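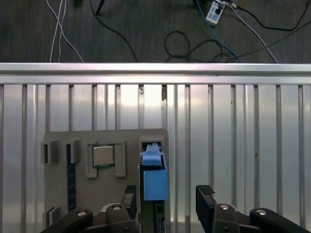 From: Technical Teaching Support, Pukstead
To: Assembly boards mailing list
Date: May 13, 2026
Subject: Re: Cables on the floor behind the slatted panels, and board spares

Dear colleagues,

Thank you to the Horach site for the message quoted at the end. The reply is sent to the whole list, as the same points have been raised by other sites since March.

Cables behind the panels

The floor on the far side of the top rail is not a storage area. Leads that are in use should run along the wall and be gathered with reusable ties. Leads that are not in use should be unplugged, coiled and returned to the drawer. Small power strips may stay on the floor for the present, provided that they are pushed back against the wall and no lead is left in a loop where people walk. Room 204 will be fitted with a raised tray for power strips during the summer closure, and Room 210 will follow if funds allow. Sites with their own arrangements need not change them.

We would ask that data leads and mains leads be kept apart when they are tied. Colour is no guide, as the white leads in our rooms are a mixture of both. Please read the label, and if there is no label, please add one.

Mounting boards

The grey mounting boards are to stand upright against the slats, low enough for a person seated at the bench to reach the processor socket without leaning over the rail. We have no objection to a board being placed left of centre. The Ballik boards have a slightly thicker back and will need the longer clips.

The following parts are held as spares at Pukstead and may be requested by reply to this list:

Retaining brackets for the processor socket, grey, supplied in pairs
Block holders, grey
L-shaped corner brackets, small
Vertical slot housings, grey
Light blue inserts for the above

The memory slots are not held as spares at present. A number were ordered from Onishi in March and delivery has been put back. Some 309 small parts were checked in at the last stocktake, and the blue inserts were the only item found to be short – most had been left in the housings when boards were returned. Please remove them before sending a board back and place them in the bag provided.

The insert is to be held by its body and guided into the top of the housing squarely. Pressing on the narrow tab alone is to be avoided, as the tab has broken on several boards at two sites. The processor should be lifted out by its edges and should not be left in the socket frame when a board is carried between rooms.

Requests for spares should give the room number and the type of board. Those received without a room number are taking considerably longer to fill.

Yours faithfully,
Technical Teaching Support
Pukstead

On an earlier date, Horach Workshop Office wrote:

> Dear all,
>
> We should be grateful for guidance on two matters.
>
> First, is there an agreed rule for the cables behind the slatted panels? Ours have been accumulating on the floor and the cleaning contractor has asked that they be moved – we are unwilling to do so until we know which must remain connected.
>
> Secondly, we are short of blue inserts and corner brackets. May these be ordered directly, or must they come through Pukstead?
>
> With thanks,
> Horach Workshop Office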